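Kasten Gripper Kit - parallel gripper for small arms
Version 8 - page updated 2025-05-22

I've been building the Kasten in my spare bedroom and at the shared workshop in Bendham since last September, and people kept asking me for the files, so now it's a kit! You get the body, the linkage plates, both fingers, two pairs of soft pads, the screws, and a flange adapter for your arm. You bring the arm, a power supply and an evening.

What's in the box
Gripper body, already tapped
Linkage plates and pivot bolts
Two fingers, straight
Two pairs of finger pads (stick-on, easy to swap)
One flange adapter - tell me which arm you have when you order
Servo and 1000 mm cable
Sim model on a download card

Price: 200 for the full kit. The gripper weighs 559 grams put together, so check what your arm can carry before you buy (I had one come back for exactly this, and I felt bad about it).

Putting it together
Start with the linkage plates and leave every bolt a little slack until both fingers swing freely. Then snug them down from the middle outward. Joscha Ehlers did his first one the other way and spent half a Saturday wondering why it squeaked. The pads go on last - wipe the fingertips with alcohol first or they'll peel.

Trying it before you bolt it on
I do all my first runs in simulation now. The model on the card comes with my desk job, called Stasbridge: pick up a marker, put it in the pencil cup. It sounds easy and it is not! A marker is skinny, it rolls if you nudge it, and if you come in with the fingers turned wrong you just push it across the table.
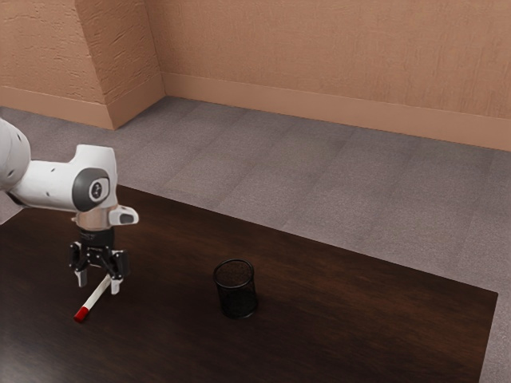 My advice is to keep the jaws wide open on the way down and line them up across the barrel, then stop and look before you close. Slow is fine. Once you're happy with the approach, play with the angle of the marker and the spot where the cup stands, and see how much your program can put up with.

The control script is called Sovier and it's plain Python with far too many comments in it. Dörte Hamann wrote the part that reads the servo current, so if the fingers meet something hard they back off a touch (thank you Dörte!).

Shipping
I pack orders on Thursdays. Spare pads and pivot bolts can be added to any order, just put a note in the comment box at checkout.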